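Umatness kitchen tasks, progress note for March
To: Chiyo Fujimoto
From: data gathering, Byun side

Chiyo, quick one before the budget call. Longer version to follow when the tables are tidy.

Where we are

510 runs recorded in the simulated flat. 364 kept after checking. The rest thrown out, mostly drifting grippers and runs where the operator gave up halfway and forgot to mark it. That's a worse keep rate than I'd like, but better than last month and the new operators are still learning the controls.

Task list now stands at 8. Fridge tasks first, as agreed, then cupboards. Nothing on pouring yet, the physics isn't good enough and I don't want to teach the thing bad habits.

Fridge work

Most of the month went here. Two-armed control, one operator per session, start positions shuffled each time so the model doesn't just learn one path. Lower door is the hard one. Operators bring the left arm in low and the right tends to get forgotten, so we've asked them to park it open and clear of the door before they begin. Views from the robot's own side are often badly tilted, and we are keeping those in, the learner has to cope with them.

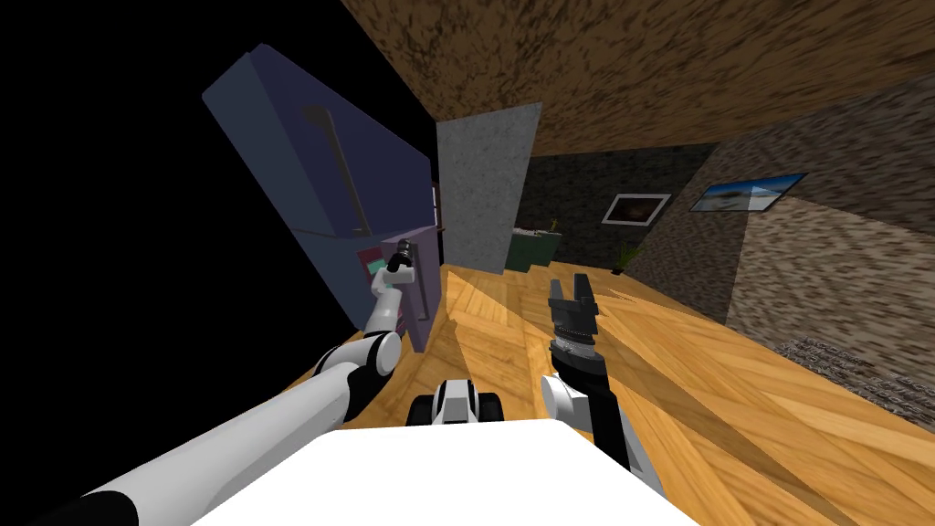 Problems

Missing walls. Parts of the flat still come out plain black behind the fridge. Erketti have the report, no fix date. Doesn't stop recording but I'd want it sorted before we train on anything that looks at the whole room.

Labelling is slow. Three people can do it, one is out untill the end of the month. Notes on why a run failed are too thin, half of them just say "bad". Have written a short guide, will send.

Vomier export dropped the gripper readings on one batch. Caught it late. Batch has been redone.

Money

On plan. Underspent on operator hours, would like to carry that over to labelling if you're happy. Need a yes or no on this one please.

Next

Finish the lower door set. Start cupboards. First small training run on the kept examples, results to you as soon as theres anything worth showing.

Can talk any time after 3.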